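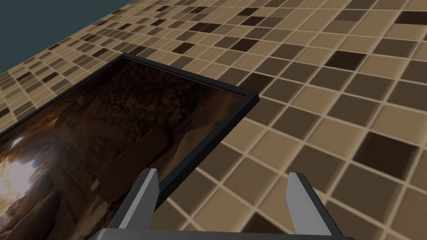 Mevar home scenes pack from Bruvitz – worth the money?
Simulation and Training forum > Paid kits and services

gripwright
24/09/2024

Been running the Mevar pack on the trial license for a couple weeks now and I have to decide soon if I'm paying for it, so I figured I'd dump my notes and see if anyone else here has lived with it longer than I have.

For anyone who hasn't looked at it, you get a set of furnished rooms, a two-arm robot you can swap for your own model, the wrist and head cameras all hooked up, and a randomizer that goes through and changes the walls, floors, and what's sitting on the counters. List price is $900 for one seat. I do tabletop and kitchen stuff mostly, so I've been living in the kitchen rooms.

What I like: setup was easy. I had my own gripper config loaded before lunch and the joints behaved the first time, which has never happened to me with a paid pack. The arms are nice to drive, too. I was teleoping with a cheap controller and it felt close enough to my bench setup that I quit thinking about it.

What bugs me is the randomizer. It loves that little square brown and beige tile, and it'll put it anywhere! I had a whole run where it went up the kitchen walls with framed landscape photos hung on top of it. I get why you want odd textures, but my detector kept firing on the dark tiles like they were objects.

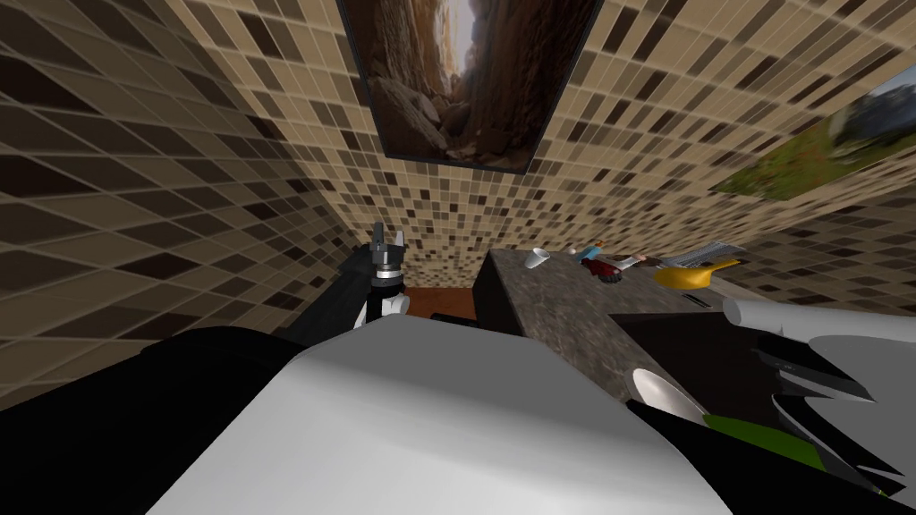
I ended up turning the wall swapping way down for the counter tasks and leaving it at default for everything else. There's a slider for it, buried two menus deep, and the docs call it something completely different from what the menu says. Once I found it things went a lot smoother.

Anyway, has anybody paid for a full seat? Does support answer email?

dustyservo
Posts: 1983

I have a seat. Support answers, usually by the next morning. The guy I dealt with was Selim Yüksel and he was great, he sent me a patched scene file while they were still working on the real fix.

I'm gonna disagree on the tile though. If your detector fires on a dark square on a wall, that's your detector telling you something, and you'd rather hear it in sim. I left everything at default for 1000 episodes and my false picks on the real bench dropped a bunch. First few hundred were ugly. Stick with it.

gripwright

Fair, but I'm not training a detector right now, I'm tuning the grasp part, and I don't want to burn compute on wallpaper. I'd just like a switch on the front page that says leave my walls alone.

dustyservo

That I'd sign up for. The menus are a mess.

kfho_bench

King-fai Ho here, I teach a night class on manipulation and we used Mevar in April. The price per seat is hard for a class. We asked and they gave us a teaching rate of $400 a seat, so write to them before you pay list.

My complaint is the grippers. The simple two-finger one, the plain gray block version, is fine for learning on. But the contact on thin flat things is bad. Picture frames, plates, a cutting board lying flat – the fingers either slide over the edge or the thing pops up like a coin. My students spent one whole evening on a flat frame and learned mostly about swearing.

gripwright

Ha, okay, I thought the plate thing was me. Did you try a smaller physics step?

kfho_bench

Yes. Cutting it in half helped with plates, frames not so much. Adding a little compliance to the fingertips did more. I can post my settings, they're on the class machine.

moth_and_motor

Don't want to be that person but why isn't anyone mentioning Gindenetti? Their kitchen set is cheaper and the flat object contact is way better. I moved over last winter and haven't looked back.

dustyservo

Cheaper because you get one kitchen. I tried it. Nice kitchen! But one kitchen.

moth_and_motor

One kitchen where I can pick up a plate. I'll take it :)

gripwright

I only need the one robot and a handful of rooms so I might trial that too. Can you bring your own arm in or are you stuck with theirs?

moth_and_motor

You can bring your own but you'll be hand editing the file. It took me an evening, and then another evening when I found out I'd flipped the wrist.

kfho_bench

Settings as promised, gripwright, I sent them in a message since the forum eats the formatting. Start with the fingertip values and leave the step size for last. If you use the Kinnear wrist model, double the damping.

gripwright

Got them, thank you! Trying the plates tonight with the tips softened up. I emailed Bruvitz about the wall switch too and asked if they'd extend my trial while I wait to hear back.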